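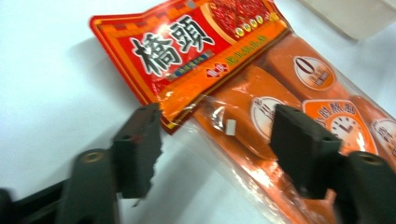 Packaged sausages, 橋頭 brand.

Mobile order pickup at theme park food counters: window length, order release and shelf space
Speaker notes, operations track

Slide 1. Title
Wait for the door to close. State scope: quick-service counters inside a gated park, guests ordering by phone, food collected at a separate pickup window. Table service is out of scope. So are carts, which have no kitchen behind them and a different set of problems.
Two sites in this talk. Rikville is a full-season park with a ride mix aimed at families. Skirkness is smaller, closes in winter, and has one main food building. Both run the Sillonis ordering app. Both print kitchen tickets through Tsikata, the kitchen display and routing system.
Questions at the end, except for definitions. Take definitions when they come up.

Slide 2. What the guest sees
Guest opens app, picks counter, picks arrival window, pays. At arrival, guest taps the "I'm here" button. Kitchen starts the order on the tap. Guest gets a message when the order is on the shelf.
Point to stress: the arrival window is a promise about when the guest may tap. It does not say when the food will be ready. Most guests read it as the second thing. A large share of complaints at guest relations comes from this one misreading.
Show app screen. Read the wording aloud: "Pick up between". Move on.

Slide 3. Terms
Window: the span in which a tap is accepted.
Cap: the number of orders the app will sell into one window.
Release: the moment the ticket goes to the kitchen.
Make time: release to shelf.
Shelf time: shelf to handoff.
On time: handoff inside the window the guest bought. This is our definition. The Sillonis dashboard counts an order as on time if it reaches the shelf inside the window, and gives a better number. Be clear about this with anybody who wants to compare.

Slide 4. The baseline at Rikville
One counter, the grill by the carousel, one week in July. 3,623 mobile orders. 1,911 on time by our definition, a little over half.
The dashboard for the same week showed the counter as green on every day.
Walk-up orders are not in these numbers. They share the grill and the fryers but have their own handoff point, and they are not timestamped at handoff. That gap will come back on slide 12.

Slide 5. Where the late orders came from
Sort late orders by cause, using the ticket timestamps. One cause per order, first matching cause wins, in this sequence:
Tap near the end of the window.
Make time over target.
Shelf time over target.
Bad timestamp.
The first bucket was the largest. A guest who taps in the last minute of the window cannot be served inside it unless the food already exists. No change to the kitchen fixes that.
Second was make time, concentrated around the lunch peak. Third was shelf time, which had a pattern of its own: long shelf times followed the afternoon parade. Guests tapped, saw the parade coming, and stayed on the curb until it passed.
Someone always asks whether party size matters. It does, through item count. Family orders carry more items per ticket, and a ticket is only complete when its slowest item is complete. Kids' meals are quick to build but they ride on the same ticket as the adult entrees.

Slide 6. Window length
Existing windows were half an hour. The obvious proposal is to shorten them so the kitchen gets a tighter arrival pattern. We modeled it before trying it.
Short windows give a smoother release curve if guests arrive when they said they would. In a park they don't. Ride queues run over, a toddler needs a bathroom, the train is held at the far station. With a short window, more guests miss it completely, and a missed window becomes a manual fix at the counter. Manual fixes take a cashier off the line.
Result: we left the window length alone. We changed what happens inside it.

Slide 7. Sub-slots
Each window is divided into 5-minute sub-slots. The guest never sees them. The cap is applied to the sub-slot at release instead of to the window at sale.
If a guest taps and the current sub-slot is full, the ticket is held and released at the start of the next one with room. The app shows "preparing soon" during the hold.
Pause here. This is the slide people photograph.
Things to say about the hold:
It is first in, first out by tap time. No priority for small orders. We tried that in simulation, and large family orders were pushed back again and again at peak.
It has an upper limit. When the limit is reached the ticket is released even if the slot is full.
The hold counts toward the guest's wait. Report it that way. A site that starts the clock at release will show a large improvement that guests did not get.

Slide 8. Setting the cap
Cap in a sub-slot comes from the slowest station, with a deduction for walk-up volume. At the grill the slowest station is the fryer at lunch and the flat top at dinner, so there are two caps and a switchover in the afternoon.
Do not set the cap from the best hour on record. Best hours have full staffing and an easy menu mix. Use an ordinary weekday-type day in season, and recheck when the menu changes. A festival menu counts as a menu change even if only a couple of items are added. Added items are usually the slow ones.
Rikville raised the window cap to 100 during one event without touching the station numbers underneath. The app sold all of it. Tickets backed up until the close of lunch. Mention it briefly, they have been open about it.

Slide 9. Shelf space
Shelf positions are a hard limit and get left out of most plans. When the shelf is full, finished orders sit on the pass, and the pass is where the next orders are assembled.
Positions needed equals release rate times mean shelf time, plus a margin for trays that take a double position. Family orders often take a double position. Drinks are stored separately and matched at handoff, which adds seconds but cuts spills.
Position labels: letter and number, matching the text on the guest's phone. Earlier version sorted by last name. Handoff staff were reading names from slips at arm's length, and shared last names led to wrong handoffs.

Slide 10. Parade and show times
Tsikata accepts a calendar file. Load parade start, route passing time at the counter, and end times of the large shows.
Two rules use the file. Before the parade passes, releases for that counter slow down and the app tells the guest that the route will block the walkway. After a show lets out, the hold limit is raised until the surge clears.
The file must be corrected when a parade is delayed or canceled for weather. At both sites this falls to the duty manager for entertainment, by radio to the food office. If the file is not corrected, the rules run against an event that is not happening. Turn them off in that case. A counter with no calendar rules does better than one with wrong ones.

Slide 11. Skirkness
Same software, different building. One kitchen feeds several pickup windows, so the cap has to be shared. First setup gave each window its own cap, and the sum was well over what the kitchen could make.
Shared cap fixed that and caused another problem. The window nearest the entrance sold out early and the others looked closed in the app. Guests with strollers walked to the far window when it had capacity and then found the ramp was on the other side. The app listing now gives the ramp side for each window. It took one line of text.
Skirkness does not run parades. The calendar file there holds only the boat show.
No before-and-after figure for Skirkness. The handoff scanners were installed in the same week as the new release logic, so there is nothing to compare against.

Slide 12. Limits of this work
Walk-up handoffs not timestamped. Some of the improvement for mobile guests may have been paid for by walk-up guests. We can't rule it out from the data on hand.
One counter studied in detail. The grill is not typical, its menu is short.
Taps made far from the counter. Some guests tap while still in a ride queue so that the food will be waiting. The app can check location, but indoor queues give poor fixes, and a guest wrongly refused is worse than a tray that waits. Location check is off at both sites.
Allergy orders bypass the hold and go to a separate station. They are excluded from all the counts. Say this even if short on time.

Slide 13. Setup order for a new site
Timestamp handoff first, mobile and walk-up both. Run a full week without changing anything.
Measure make time by station, peak and off-peak.
Count shelf positions, including doubles.
Set sub-slot caps. Turn on the hold with a low limit.
Load the calendar file last, after the food office has practiced correcting it.
Train handoff staff on what "preparing soon" means. They get asked about it more than anything else on the screen.

Slide 14. Questions
Likely ones:
Can guests cancel during a hold? Yes, until release. After release it goes through the counter.
Does the hold apply to snack-only orders? At Rikville yes. Skirkness sends bottled drinks and packaged snacks straight to the shelf.
Does it work without Tsikata? Any kitchen system that accepts a delayed ticket will do. Check that the ticket prints with the tap time as well as the print time.
Refill stations and souvenir cups: not covered, different point-of-sale item type. Refer to the handout.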